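Data card for the Ulitz produce settlement table, release 5, dated 2018-02-20.

# ulitz-settlements

Records of wholesale produce trades made between buyers and sellers in different market towns, with the time taken to pay for each lot. The table was built to study late payment. It does not hold retail sales, and it does not hold trades where the buyer paid in cash at the yard gate.

## Contents

| File | Rows | Notes |
|---|---|---|
| `lots.csv` | 673 | one row per lot sold |
| `parties.csv` | 19 | one row per buyer or seller code |
| `disputes.csv` | see file | free text, lightly edited |

All files are UTF-8 with a header row. Line endings are LF. Empty cells mean "not reported" – a zero is a real zero.

## Fields in `lots.csv`

- `lot_id`: text, unique within the file.
- `crop`: one of `onion`, `potato`, `maize`, `lentil`, `other`.
- `grade`: as written on the seller's slip. Grades are not comparable across yards.
- `weight_kg`: net weight at dispatch. Weight at arrival is in `weight_in_kg` where the buyer sent it back.
- `price_unit`: agreed price per 100 kg, in local currency, before fees.
- `agreed_on`, `shipped_on`, `paid_on`: dates, year first.
- `terms_days`: days of credit stated in the contract. Empty if there was no written contract.
- `hold`: `Y` if part of the price was held back against quality on arrival.
- `seller`, `buyer`: codes that join to `parties.csv`.

Days late is not stored. Compute it as `paid_on - shipped_on - terms_days`. For lots with a hold, `paid_on` is the date of the last transfer, so the result will overstate the delay on the main sum. Drop these lots or treat them apart.

## Sources

Kistel supplied the trade slips and the transport notes. Cormier supplied the payment dates from its clearing ledger. The two were joined on slip number, then on weight and date where the slip number was missing. Matches of the second kind are flagged `weak` in the `match` column.

Lots under 650 kg were left out. Below that weight the yards often combine several sellers on one slip, and the payment can't be tied to a single lot.

## Known problems

1. Potato lots from the Zurkora yard use gross weight until April. The column has not been corrected.
2. A lot that was never paid and a lot whose payment was not reported both have an empty `paid_on`. Check `disputes.csv` before counting defaults.
3. Party codes were reissued once. A buyer that changed its legal name may appear under two codes.
4. Lentil prices include the bag charge at some yards. There is no flag for it.

## Loading

```
lots = read_csv("lots.csv", dates=["agreed_on", "shipped_on", "paid_on"])
parties = read_csv("parties.csv")
t = lots.join(parties, left="buyer", right="code")
```

Read `seller` and `buyer` as text. Some codes start with a zero and will be damaged if the reader guesses a number type.
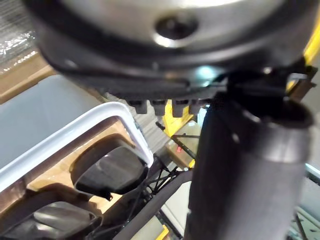
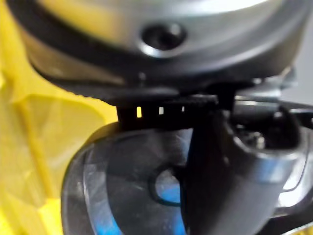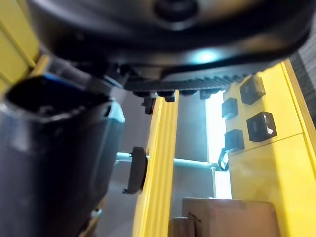
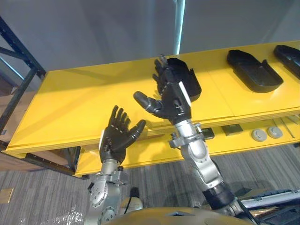
## Changes since the last release

- `terms_days` is now empty where it used to be `-1`.
- Duplicate slips removed from the maize lots.
- `grade` no longer trimmed to one letter.
- Column `broker` dropped at the request of Kistel. Old scripts that select it by name will fail.

## Use and terms

Free for research and teaching. Do not try to recover the names behind the party codes. Tables that report on fewer than five parties should be merged or withheld before they are published. Cite the table by name and release number.

Corrections go in the issue list, one lot per issue, with the `lot_id` in the title. Fixes are applied at the next release, and files already released are left as they are.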